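Tovineo Community Help > Home & Storage > Packing and moving

Keep the original box and plastic bag or toss? (long narrow box, going into storage)

Posted by mapleandrust
3 replies, 269 views

Moving in February, downsizing, trying to get thru the "stuff with its own box" pile before then. Problem item is a long skinny black cardboard gift-type box. Oval logo on the side and gold-ish lettering, nice enough that I feel bad pitching it. Inside is a carving set we use maybe twice a year. The set stays, not up for debate, my mother in law would notice.

The lid doesn't close all the way flush on the end anymore. Small gap. And one corner is getting worn. Right now I've got it in a big off-white plastic tray, the kind with tall sides, so it doesn't get knocked around while I sort the rest.

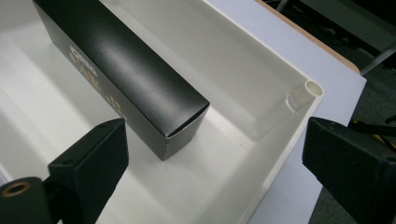
Storage unit is a Nirumwood one, not climate controlled, 30 minutes from the new place so I won't be checking on it much. Summers are humid. Stuff will be in there a year, could be longer.

What I can't decide:

Does the cardboard box help at all in a unit like that or does it just soak up damp and make things worse? I've read both.

Then the plastic. I have a pile of those thin see-through bags that all this stuff came in. I always figured you put the thing back in its bag, then back in the box. My sister says never, plastic traps moisture and you get rust spots. But then it's just metal sitting against cardboard for a year?? 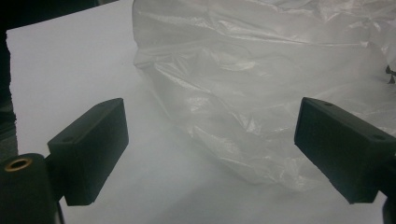
Also if the answer is no plastic on the metal, can I at least bag the whole box from the outside. Keep dust off. Don't want to buy a bunch of supplies, the movers (Hadedetti) already quoted me 1,434 and I'm done spending. But I'll get one or two things if they really matter.

Oh and the lid. Tape? Rubber band? Worried tape will pull the black finish off.

Thanks, sorry this is long, typing on lunch

-----

Reply from coldcellar

Your sister is right mostly. Don't seal metal up in a thin bag for a year in a humid unit. Any moisture in there when you close it stays in there, temp goes up and down, it condenses on the blade. I lost a decent slicing knife this way. Pitted all along one side.

What I do now
- wash and dry everything, then leave it out overnight. Not "looks dry". Overnight. The join where blade meets handle holds water
- very light wipe of food safe mineral oil on the metal parts. Wash it off before you use them again
- wrap each piece in plain paper, no newspaper (ink)
- back in the box, with a silica packet or two tucked at the ends. Save them out of shoe boxes, free

The box itself is fine. Cardboard does take up damp but your pieces are wrapped and oiled so they aren't really touching it. What kills cardboard is sitting on a concrete floor. Get it up on a shelf or inside a lidded plastic tote with other kitchen stuff around it. Long box like that, measure it against the tote first, lots of totes taper at the bottom and it won't lay flat.

Lid: no tape on the black. Strip of paper around the middle like a belt, tape the paper to itself. Rubber bands rot and leave a mark in heat. Cotton string works too but don't cinch it, you'll dent the edges.

Small gap at the end I would not worry about. Lets it breathe a little.

-----

Reply from 2ndshift_sal

just leave it at your house?? its one box. a carving set goes on top of a cabinet or under the bed. storage unit for stuff you use twice a year is how you end up buying a second one at thanksgiving

-----

Reply from mapleandrust (original poster)

Ok fair on leaving it home lol. New kitchen has basically no upper cabinets but under the bed might work, will measure.

coldcellar thank you, doing the oil and paper thing. Had silica packets in a drawer already. Found a lidded tote at Frimpong on clearance and it's long enough, box lays flat with room on one side for the tablecloths.

So no plastic on the metal. That leaves me with the bags. Some are just too wrinkled to be worth anything, this kind: 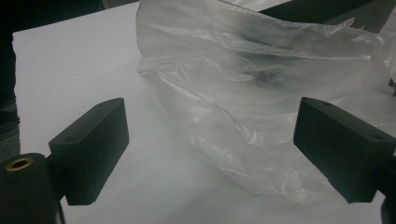

Thin milky see-through bag, all crumpled. Keep or out?

My curbside doesn't take film. Is there any use for these in the move or do they go straight in the trash. I have more of them than I want to admit.

-----

Reply from coldcellar

Use them as filler. Scrunch them up at the ends of the tote so the box doesn't slide on the drive. Outside the box, not in it. Pull them out when it gets where it's going, don't leave the tote stuffed with plastic all year.

After that check your grocery store, some have a film bin by the front doors. Clean and dry only, and pull off any labels or stickers first. Ask before you haul a sack of it over there, ours quit taking it for a while.

As for bagging the whole box: skip it, the tote lid does that job. If you end up going under the bed with no tote, an old pillowcase is better than plastic. Keeps the dust off and you can wash it.

Write CARVING SET on the end of the tote in marker. Both ends.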